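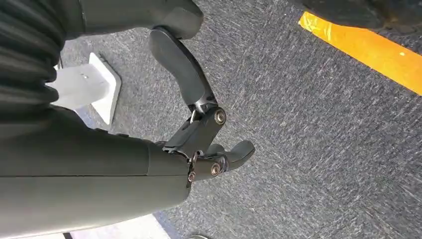 Workshop notebook, Murnance building, ground floor
May, entry begun 8 a.m.

Reorganization of the fastener and consumables store, second session. The first session covered the wall cabinets. Work today was limited to the bench drawers and the open shelving beside the door.

All stock carried over from the Hetard annex has been taken out of its transport cartons and sorted by type. Machine screws are now kept apart from wood screws, which had been mixed in the two lower drawers for most of the winter. Washers remain with the screws of matching diameter. Mixed lots that could not be identified by gauge were placed in a single tray marked UNSORTED and will be dealt with when time allows. Please do not add to this tray.

Sandpaper was checked for damp. Sheets from the bottom of the stack had curled and were discarded. The remainder, around 200 sheets, is stored flat under a board. The 1000 grit is short and has been entered on the Ouellet order. Coarser grades are sufficient through the summer.

Adhesives: contents of the Bruvach cabinet were checked against the shelf list. Two tubes of contact cement had hardened and were removed. The wood glue is within date. The key to the cabinet is held at the front desk under tag 2039, and the tag must go back on the hook with the key. It was found in a coat pocket last month.

Labels were printed on the old machine, which drops the last letter of any line longer than the tape guide allows. The labels reading WASHER and GROMMET should be understood as plural. They will be reprinted with the new tape, on order.

Drawer 4 sticks on the left runner. Candle wax improved it for an hour or so. The runner appears to be bent and should be replaced before anything heavy is put in. For the present the drawer contains cloths and brushes only.

Open shelving: heavier items have been moved to the bottom shelf, paints and thinners to the metal cupboard in the corridor. The top shelf is reserved for empty containers with lids. Containers without lids are to be recycled. Several lids fit nothing in the room and have been kept until the end of the month in case their containers are at the annex.

Outstanding:
Replace runner, drawer 4.
Reprint labels.
Confirm delivery date with Ouellet.
Return transport cartons to Hetard, folded and tied.
Copy the revised shelf list to the binder. The sheet now in the binder predates the move and should be struck through.

Floor swept and bench wiped down at close. The next session will begin with the hand tool rack.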